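Lasetti Chore Kit — tray, lid, cloth set

Home > Shop > Bench & Test > Chore Kits

In stock. Ships from Costa in 2 to 3 days. Item 400.

Everyone asks us the same thing at shows. Can a machine do my laundry yet? Short answer, parts of it. Slow. Shirts are still rough going, a basket of mixed stuff worse. Sorting small soft things into a divided tray is where a lot of shops start, so we put together a kit for it.

Soft items are the hard part. A sock has no fixed shape, folds back on itself, hides its own edge. Partitions are thin and the fingers have to get down between them without riding up on the wall.

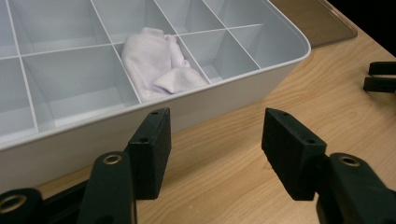
White divided tray, one soft item in a front-row compartment.

What you get
Divided tray, white plastic
Tinted lid
20 cloth items, mixed, washable
Task cards, 40 of them, easy to nasty
Shim pads for leveling the tray (set of four)

Where machines are at, from our own bench. Our test arm runs the Grarnidier controller, stock settings. Single item into an open compartment, fine most days. Same item out of a corner, so-so. Two items bunched together, it grabs both or niether. Lid on and off — still do that one by hand. We ran 200 picks per card and the sheet comes in the box, bad numbers included. 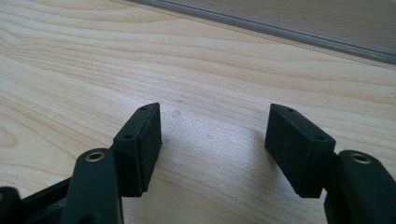

Table matters more than people think. Shiny tops throw glare and the vision side gets confused, so try a dull mat if your picks drift toward the bright spots. Keep the tray square to the edge for the first ten cards. After that move it around, all you want.

Shop floor use: same idea, swap the cloth for gaskets, bagged screws, cable ties. Bagged parts act a lot like socks. Hard loose parts are easier and you will get bored of them fast.

Not included: arm, gripper, table.

Returns within 40 days, tray must be uncracked. Cloth items can't come back once opened. Extra cloth packs sold seperately, see Refills. Next batch of trays due September.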